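When the gripper would not let go
Laundry sorting trials at Skolosum exposed a release fault that passed every bench test

The fault first showed at Skolosum on a Friday in April, during garment trials with the Stalura hand-held gripper. The operator opened the trigger over a quilted jacket. The log recorded the jaws as open. One jaw was still holding a fold of nylon, and the jacket came up with the tool.
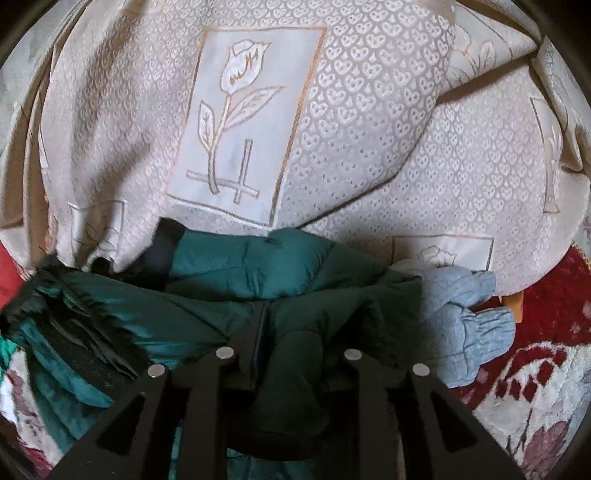 The Stalura gripper, jaws open, over a padded jacket in the garment trials.

Perla Mendoza's team went back through 64 recorded grasps on padded clothing and found the same error in nine. Knitted items gave none. In each case the position sensor, which sits on the drive side of the linkage, reported full travel. The finger itself had stopped short.

Bello Shehu, who designed the linkage, traced the loss to play at one pivot pin. Under light load the play closed up and the jaw opened fully. With thick padding wedged against the inner face, the drive took up the slack and the finger lagged by some 10 degrees.

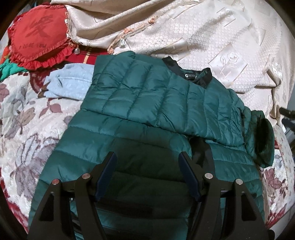 Reading time: 2 minutes

Bench tests had used flat cotton squares, which never loaded the pin from the side. Quilting does, as the padded channels spring back unevenly when squeezed.

The safety question came second. The same control code runs on the arm-mounted version at Olton, where a false "open" signal allows the arm to retract at full speed. Celina Tomaszewski had retract speed there cut to 30 per cent until the pins were changed.

The revised pin is a tighter fit and a second sensor now reads the finger directly. If the two readings disagree, the tool stops and holds position. Shehu wants the wear figures before he signs off the new part for Olton.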